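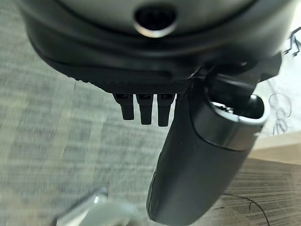 Et les bols, on les pose debout ou retournés ? m'a-t-on écrit dès la première version de Lovumach, avec un long plaidoyer pour le bol retourné. Les deux existent dans le fichier, promis ! La colonne « pose » prend la valeur debout, retourné ou empilé, et je me suis bien gardé de trancher.

Lovumach, donc : 3 000 lignes de texte sur la vaisselle qui passe de l'évier à l'égouttoir, puis de l'égouttoir au placard ou au lave-vaisselle. Une ligne par objet déplacé. J'ai commencé ça en novembre pour régler une dispute domestique sur la place des assiettes creuses, et puis je me suis pris au jeu (les assiettes creuses, elles, changent toujours d'étagère).

Ce qu'il y a dans le dossier

vaisselle.csv – le fichier principal, séparateur point-virgule, encodage UTF-8
pieces.csv – les cuisines, avec la disposition de l'évier et du plan de travail
mots.txt – mon petit lexique, parce que « saladier » et « grand bol » se sont longtemps marché dessus
corrections.txt – tout ce que j'ai repris à la main, en vrac

4 fichiers en tout, qui s'ouvrent dans n'importe quel tableur.

Les colonnes de vaisselle.csv

objet : bol, assiette, tasse, couvercle, etc.
depart : bac_gauche, bac_droit, egouttoir, plan, lave_vaisselle
arrivee : mêmes valeurs, plus placard et tiroir
pose : debout, retourne, empile
remarque : champ libre, souvent vide, parfois bavard

Pour gauche et droite, on se place toujours face à l'évier. Ça paraît bête mais j'ai dû reprendre 100 lignes de la cuisine Lorkside où j'avais noté les bacs depuis l'autre côté de la pièce, un dimanche de grande fatigue.
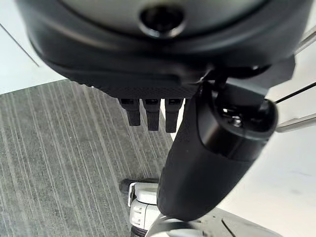
La cuisine Athanasiadis, elle, n'avait qu'un seul bac : tout y est noté bac_gauche, faute de mieux. Si vous comparez les cuisines entre elles, mettez-la de côté ou fusionnez les 2 bacs des autres. Je préfère la seconde solution, on garde plus de lignes et les couvercles (mes chouchous) restent assez nombreux pour qu'on en tire quelque chose.

Un égouttoir posé sur un bac compte comme egouttoir, jamais comme bac. J'y tiens !
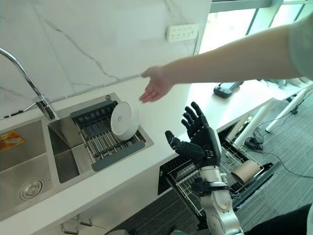

Bol blanc sur la tranche, égouttoir sur le petit bac : depart = egouttoir, pose = debout.

Ce qui manque

Les couverts sont très mal couverts (pardon). Je les note par poignée, donc ne cherchez pas à compter les fourchettes. Les poêles n'apparaissent que dans la cuisine Ploltavell, et les verres à pied nulle part : je les lave à part.

Pour corriger une ligne, ajoutez votre version à la fin de corrections.txt avec le numéro de la ligne d'origine. Je relis tout avant de reporter, alors laissez-moi quelques jours.

Dernière mise à jour : 30 juin 2020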